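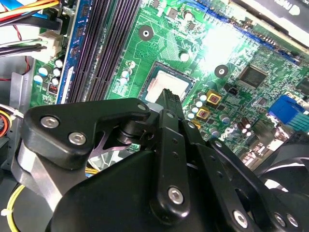

Written procedures for robotic dismantling should be as strict as those for manual work, according to Thảo Mạc, who leads the handling standards group at Orard. The group's guidance on recovering computer parts was revised in July. Processors receive the longest section. A chip in its socket, its top still smeared with whitish residue and a gripper finger touching the board just below it, is in her view the point at which a cell most needs clear limits. "The operator must know in advance what force is permitted and who may change it," she said.

Under the revised text, no cell may run unattended until it has completed 40 supervised cycles. Any change to the fingers or the force settings returns the count to zero. Ms Mạc acknowledged that some members had found this severe. "We discussed it at length, and the figure stayed – a new fingertip is a new tool."

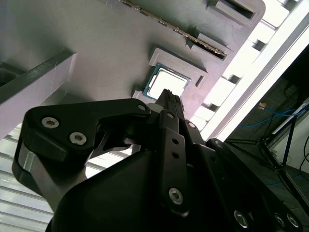
Photo: Orard

The guidance also covers the surface on which parts are set down. A processor should rest in a recess shaped to receive it, with a raised rim and enough clearance for the fingers. Beat Danzer, who reviewed the section on fixtures, said that drawings must be kept with the risk assessment. "An inspector should not have to ask for them twice," he said.

Members have 14 weeks to bring existing cells into line. Requests for an extension must be made in writing to Ms Mạc's office.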